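Water hardness and the commercial dishroom

Ramesh Mishra has spent 31 years servicing dish machines, the last stretch of them as field supervisor at Flindis. Most of the calls he takes in June come down to scale.

"People report poor rinsing and assume it is the detergent," he said. "I pull the rinse arm first. If the nozzles are half closed with lime, the dosing doesn't matter."

Mishra recommends testing the supply at the machine inlet, downstream of the softener. A reading at the building main says nothing about whether the resin is regenerating. He logs hardness, final rinse temperature and rinse pressure on the same sheet, and deliming is scheduled from that record. One kitchen he looks after runs 1000 racks between treatments. Another, on untreated well water, manages far fewer.

Audrey-Anne Cormier, who writes the maintenance procedures at Flindis, takes a narrower view of spotting on glasses and flatware. Hardness is only part of it, she said, and dissolved solids pass straight through a softener.

"A softener exchanges calcium for sodium. The total solids stay nearly the same, and they dry on the fork. If the customer wants flatware that needs no polishing, we quote reverse osmosis on the final rinse."

She asks for two samples, one taken before the softener and one after, in clean bottles filled to the top.

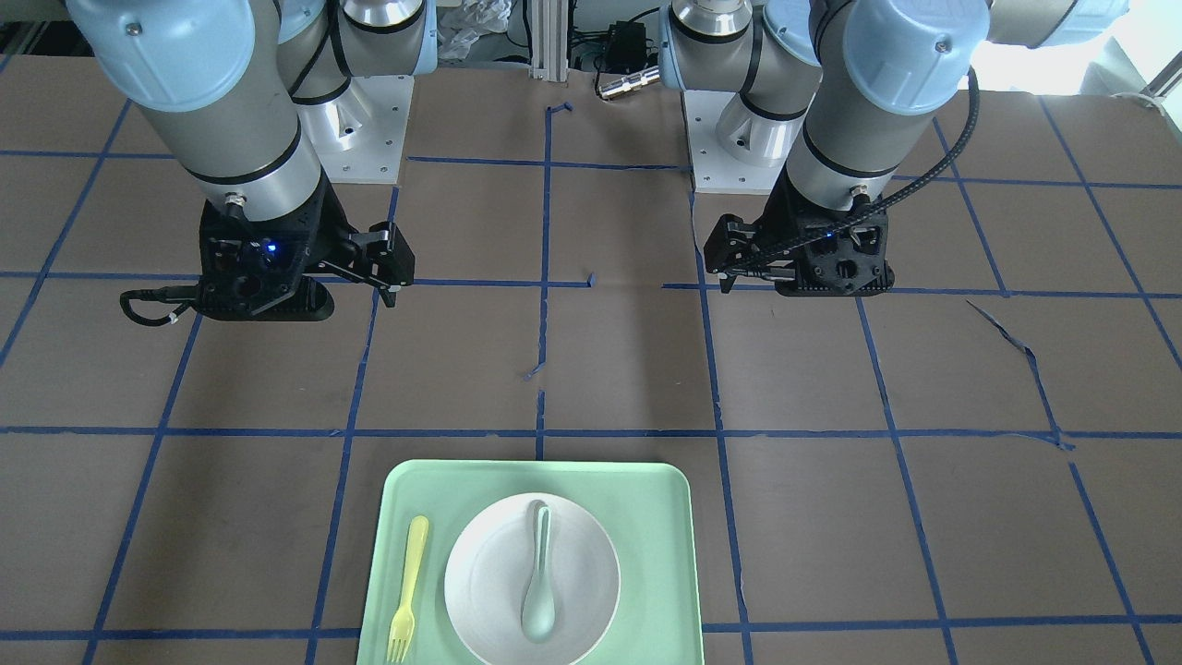 Cormier also wants the rinse aid setting written on the sheet before anyone adjusts it. "Otherwise the next technician starts from zero," she said.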